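Sorting trays at the Bistthorpe packing room

The packing room at Bistthorpe has changed the way mixed fruit is laid out before it goes into trays. The change applies to all small orders of mixed fruit, including the sample orders prepared for Brornonus. Whole cartons of a single fruit are handled as before.

Fruit is now set down loose on the table beside an empty tray, and the tray is filled from there. Under the old method each piece went straight from the carton into the tray, and heavy fruit often ended up on top of soft fruit. Marama Sutcliffe reviewed the complaints from the last season and found that most of them concerned bruised mangoes. 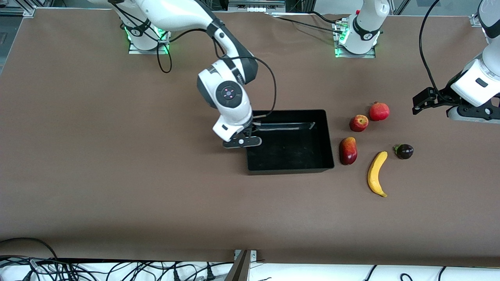

Page last changed: November 2024

The tray is the black rectangular type with low straight walls and a flat interior. It is placed with the long dimension running left to right, and the fruit is kept close to one of the short walls. An apple, a pomegranate and a mango differ enough in shape that they do not pack in regular rows. Pomegranates go in first, with the crown turned away from any thinner-skinned fruit. Mangoes follow, laid on their side. Apples are used to fill the remaining gaps and should not be pressed down.

Table covering is brown. It is replaced when stained, and any juice is wiped off before the next order is laid out. The stock number for replacement trays is 2352. Requests go to Isla Gilchrist, who holds the key to the upper store at Arside. Trays are issued in packs and opened packs are not taken back.

The weight limit for a filled tray is 2000 grams. Orders above the limit are divided between two trays and both labels are marked with the same order number. The scale by the door reads slightly high and will be recalibrated in December. Until then, use the Gazi scale on the back bench for anything close to the limit.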